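Gikwood Tarkus Electric Bean Pot
Section 2: Your first pot of beans

By now you should have unpacked the pot, washed the inner bowl and lid, and run it once with plain water as described in Section 1. If you skipped the plain water run, do please go back and do it, as the first heating can give off a slight smell and you won't want that in your supper.

Cooking dried beans is a slow and pleasant business, and most of it happens while you're doing something else. The night before is the best time to begin. If you like to eat on a Wednesday evening, put your beans in to soak before bed on the Tuesday and you'll have nothing to hurry over.

Measuring out

1. Tip the dried beans on to a tray or a large plate and look them over. Take out any small stones, broken skins or beans that have shrivelled up.

2. Put an empty bowl on your kitchen scale and press the zero button, so that you are weighing only the beans.

3. Add beans until the scale reads 225 g. Using the small bowl insert? Weigh out 169 g instead, and go no higher, however few they look when dry.

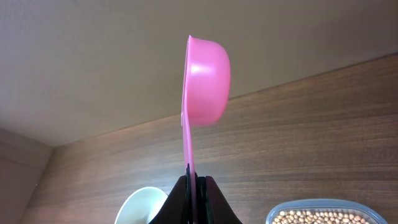

Pink plastic scoop, held with the bowl at the top.

Note: A scoop is a handy way of moving beans from the tub, but please go by the weight. Small round beans pack together much more closely than big flat ones, and the same scoopful can come out quite differently from one bag to the next.

Soaking

4. Rinse the beans in a colander under the cold tap until the water runs clear.

5. Put them in a large mixing bowl and cover generously with fresh cold water. They swell a good deal overnight, so choose a bigger bowl than you think you need.

6. Leave to soak for at least eight hours. In warm weather the bowl is better off in the fridge.

7. Drain, throw the soaking water away and rinse the beans once more.

Note: Lentils and split peas don't need soaking and have their own times in the Pandside recipe booklet that came in the box. Leave them out of the steps that follow, or you'll end up with soup (very nice soup, mind you, if soup was what you were after).

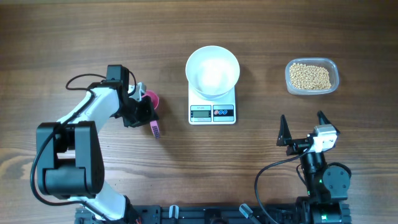 Cosmin Bălan wrote to us after his first few pots to say that he had been weighing his beans after soaking, and couldn't understand why he always ended up with such a small supper. He asked whether the figures in this section were for dry beans or soaked ones, and suggested we say so plainly.

He was quite right to ask, and we're grateful. All the weights in this guide are for dry beans, weighed before any water goes near them.

Boiling and cooking

CAUTION: Kidney beans, and several of their relations, contain a natural substance that can make you quite ill if they are not properly boiled. The SLOW setting does not get hot enough to deal with it. Never skip the boiling stage.

8. Put the drained beans in a saucepan on the hob, cover with fresh water and bring to a full, rolling boil. Keep them boiling hard for at least ten minutes, then drain.

9. Move the beans to the inner bowl of the Tarkus and pour in fresh water up to the line marked 2.
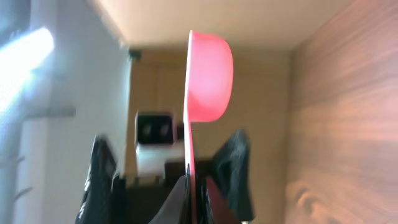
10. Add a bay leaf, half an onion or a clove of garlic if you like them. Keep back tomatoes, vinegar and lemon juice until the beans are soft, as anything sharp will keep the skins tough.

11. Put the lid on, turn the dial to SLOW and press the button until the green light stays on.

12. Start tasting after four hours. Older beans can take a good while longer, so don't lose heart. When they are nearly there, stir in your salt and give them another 25 minutes.

CAUTION: The lid and the rim get very hot. Use oven gloves, and lift the far side of the lid first so that the steam goes away from your face.

13. Turn the dial to OFF and unplug the pot before lifting out the inner bowl.

Any beans left over should be cooled quickly and put in the fridge in their cooking water. For cleaning the inner bowl and the lid seal, turn to Section 3.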